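# Two-arm sorter, notebook, April

Bench free from 7 pm. Goal for tonight was to decide whether the simulated setup is worth any more of our evenings, or whether we go back to the real arms and argue with them in person. I came in leaning toward the second. Writing this down before Asuka reads the log and forms her own view.

Where we were: the Jallatton build (two arms, one board, cubes onto a pad) ran fine on the real bench for one color and badly for two. Shanti's fix was to train the whole thing in simulation and bring it back. She has been saying this for a while. My objection is the same as it was then — a simulated cube does whatever the person who typed in its friction wanted it to do.

Settings for the long run:

- scene file: Lelana, board turned on the diagonal, room left in
- task: magenta cube to pad, left arm only
- right arm: powered in the model, parked upright with the gripper open, no command
- yellow blocks: left on the board as distractors
- episodes: 1036
- reset: random position for the magenta cube, pad angle random too

Score by the script's own count was 874... no, crossed out, that was the old log. Correct line is 322 failures out of 1036. Shanti calls that good. I call it a failure in nearly every third try, in a world with no dust and no loose screws.

I went through failed episodes by hand, which took most of the night. The script counts a success when the cube is within tolerance of the pad center and the gripper is open. It does not care how the cube got there. I found episodes marked as passes where the cube was let go high and happened to settle well. I also found fails where the cube was plainly over the pad and the clock ran out before the fingers opened. So the score is wrong in both directions and I don't trust it as a number at all.

Frame 1917 in the long log is a good case of the clock problem. The left arm has the magenta cube at its fingertips, over the left side of the pad, and the episode ends right about then. 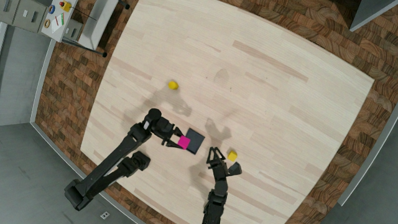

**Arai Street Shared Workshop / Robotics Table**

Marked as a fail. Asuka would say it is a fail, the cube wasn't down. Fair enough, but then the fix is a longer clock and a slower approach, and we shouldn't be retraining anything over it. I asked for the clock change two entries ago.

Other things I don't like:

1. The right arm. It does nothing in this task, so we learn nothing about the two of them sharing the board. On the real bench that was the whole trouble. One yellow cube is sitting right beside its gripper and it will sit there until the end of time.
2. The shadows. Soft and grey, very nice to look at. Ours under the shop light are hard and black, and the color picker hated them. If the simulated ones stay this gentle, the picker will pass here and fail over there.
3. The pad. Dark slate grey on pale wood, about as easy to find as a pad could be. The real one is scuffed and has glue on it.
4. The wood floor in the model. Somebody spent time on that. I would have taken the time for the gripper contact instead.

What I'll grant: the reset takes no effort. On the real bench, 162 tries in one evening was our best, and my back knew it. Here it did 1036 while I ate. Also nothing got bent. The Vatano gripper fingers cost us real money twice last winter, and I can't pretend that doesn't count.

I tried one quick change before packing up. Doubled the time limit, reran a short batch with the same seeds. The timeouts went down, the drops from height stayed as they were. That fits with the two problems being separate, though a short batch proves very little and I don't want it quoted at me.

To do:

- Shanti: pass check should look at the height of release. Please don't tune the tolerance to make the score prettier.
- Asuka: measure the real cube sliding on the real board, the tilted-board way, and put that number in the model in place of the default.
- Me: harder light in the scene, one lamp, off to the side. Rerun the picker alone.
- All: agree on what score would make us stop. I want it written here before the next long run — otherwise whatever we get will turn out to be good enough.

Left the long log on the shared drive under Lelana. The short batch is in my own folder and can stay there for now. Off at 11:20 pm, compressor drained, key back on the hook.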